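Desjardins Street Reading Program
Progress report to the Julow Fund
November 25, 2021

Enrollment reached 64 adults this fall, up from the 21 who were with us when the grant began in August. Most attend two evenings a week. The beginner group filled first, and 12 people are on a waiting list for it.

The Jikano workbooks arrived late, so the first unit was taught from photocopies. All groups now have the printed set. We ordered 200 copies, enough to cover spring intake as well.

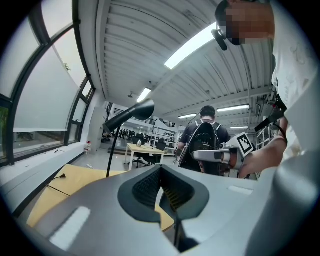
Attendance dropped in the second month, mainly among people on rotating shifts. We moved one intermediate class to mornings and most of those learners came back. Child care is still the reason people give most often when they leave.

Records have been moved from paper to Skemix. Entering the older files took longer than planned and is not finished. Test scores from before the grant will be in the next report.

Spending is within budget except for printing, which ran over because of the photocopies. We ask to move the unspent travel money to cover it. A revised budget sheet is attached.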